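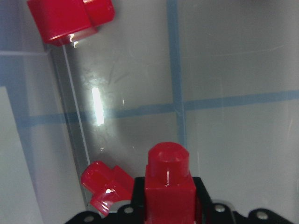 Progress Report to the Parnico Fund
Clatside Toy Lending Library - Second Reporting Period

Grant purpose: Free toy and game lending for families with children under six
Submitted by: Triin Vaher, Program Manager
Reviewed by: Povilas Vasiliauskas, Director of Family Services

1. Overview

During this period the Clatside Toy Lending Library moved from a limited pilot to regular weekly service. The lending room in the Petrauskas Building is now open on three afternoons and one morning each week. Families may borrow toys, puzzles, and games for three weeks at no charge, and loans may be renewed unless another family has placed a hold.

A total of 852 loans were recorded in the period. The collection now stands at 300 catalogued sets, of which 80 were purchased with grant funds. The remainder came from the pilot collection and from donations accepted under the policy described in Section 3.

The work is on schedule in most respects. The outreach service to the north side of town started later than planned, and the budget line for storage is overspent. Both matters are covered below.

2. Lending and Membership

Demand has been strongest for building toys, ride-on toys, and wooden puzzles. Musical toys were borrowed less often than staff expected, although those that did go out were frequently renewed. Board games for four- and five-year-olds are popular during school breaks and sit on the shelf at other times.

Membership requires a name, a working phone number, and an address within the service area. The proof of income form used in the pilot was withdrawn with the Fund's agreement. Front desk staff report that registration now takes only a few minutes, and fewer families leave without completing it.

Late returns remain a concern. The library does not charge fines, and the Fund has supported that position from the start. Reminders are sent by text message two days before the due date and again on the day after it. Most late items come back following the second message. Where they do not, a member of staff calls the family. We ask the Fund to note that these calls take up a good part of one morning each week, a cost that was not foreseen in the original staffing plan.

3. Collection Development

Zeyu Tian joined the program as Collections Coordinator at the start of the period and has completed a full review of the stock inherited from the pilot. Each set was checked against its contents list, photographed, and given a new label. Sets with missing parts were completed from duplicates where possible. Those that could not be completed were either relabeled as smaller sets or withdrawn.

A written donation policy is now in force. The library accepts toys that are clean, complete, and marked with a recognizable maker's name. It does not accept soft toys, car seats, cribs, or anything with a battery compartment that cannot be closed with a screw. Donors were at first disappointed by the rule on soft toys, and the notice at the front desk has been rewritten to suggest other local outlets for them.

The catalog was moved to the Arkero lending system in August. The transfer took longer than the supplier had estimated. Records from the pilot had been kept in two separate spreadsheets with different numbering, and every entry had to be matched by hand. Holds and renewals can now be made by phone or online. The online catalog is available in English only at present; translated category headings are being prepared.

4. Cleaning and Safety

All hard plastic and painted items are washed on return and left on open racks until the next working day. Wooden items are wiped down and inspected for splinters and loose pegs. Small parts are tested with a standard choke tube, and any set containing a part that fits inside it carries a red age label on both the lid and the side of the box.

The drying racks bought under the grant are too deep for the rear room, so they have been placed along the corridor wall. The building's fire safety inspection raised no objection to this, on condition that the corridor is kept clear on the opposite side. A shallower set of racks will be considered in the next budget.

One set of stacking cups was withdrawn after a parent reported a cracked rim. The remaining cups of the same type were inspected and no further cracks were found. The report was logged and the family was thanked in writing.

5. Outreach

The grant agreement calls for a traveling service to families who cannot easily reach the Petrauskas Building. This service began in the second half of the period, under the direction of Kristaps Ķēniņš. A van shared with the Meals and Errands team carries up to 12 crates on each trip and stops at the north side clinic and at the community room on the old mill site.

The late start was caused by a delay in the insurance approval for shared use of the van. Attendance at the clinic stop has been steady. Attendance at the mill site has been poor, and conversations with parents suggest that the stop falls at the same time as school pickup. The stop will move to 10:00 a.m. in the coming period and will be reviewed after one full season.

Play sessions led by Triin Ramanauskas are held in the lending room before opening time. They are informal and require no booking. Parents have asked for a session aimed at babies who are not yet walking, and floor mats have been ordered for this purpose. Several grandparents attend regularly - a group the original proposal did not mention - and the session leaflet has been revised so that it no longer addresses parents alone.

6. Budget

Spending on staff, software, and collection purchases is within the approved amounts. Storage is overspent owing to the purchase of lidded boxes in place of the cloth bags named in the proposal. The bags proved hard to label and did not stack. The overspend has been covered by a saving on printing, and we request the Fund's approval to record this as a transfer between lines.

No grant money was used for repairs to the room. The new sink was paid for under the building lease.

7. Plans for the Next Period

The main tasks for the coming period are as follows.

Complete the translated headings in the online catalog and print matching shelf signs.

Move the mill site stop to its new time and notify current members by text.

Begin the baby session once the floor mats arrive.

Replace the most heavily used puzzles, several of which have been borrowed almost without a break since the pilot.

Prepare a short survey of member families, covering opening hours, the range of toys, and reasons for not renewing membership. A draft will be sent to the Fund for comment before it is used.

8. Matters for the Fund's Decision

We ask the Fund to approve the budget transfer described in Section 6. We also ask for guidance on whether staff time spent on return reminders may be charged to the grant from the start of the next period, or whether it should continue to be met from general funds. Supporting time sheets are available from Triin Vaher on request.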